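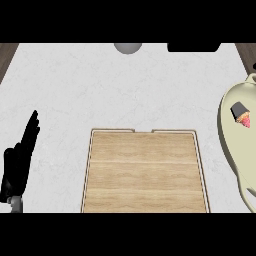
We use cookies to remember your settings. Accept / Manage

Posted in July by the Plindton Music Pages

The doors at the Ingvarsson saleroom opened at 10 a.m. and I was already on the steps. Viewing day for the big music memorabilia auction is my favorite trip of the year, and this one was a beauty!

There are 928 lots, spread over 2 floors of the old Cistholm rope works. Upstairs is all guitars and amps. I spent most of the morning there, because they let you plug in (ask at the desk for a cable, and bring your own pick). A sunburst hollow-body with a cracked pickguard sounded so warm that three of us stood in line to play it again.

Downstairs had the paper: tour posters, set lists, contracts with coffee rings on them. Lot 764 is a handwritten running order from the Virnanora festival, with two songs crossed out and one put back in. I must have looked at it for ten minutes. The stage jackets were smaller than I expected, every one of them.

The catalog lists a low estimate of $3,154 for the festival mixing desk, odd number and all. Well out of my reach, but I did leave a bid on a box of backstage passes.

Parking is free behind the building. The café closes at 2, so eat early.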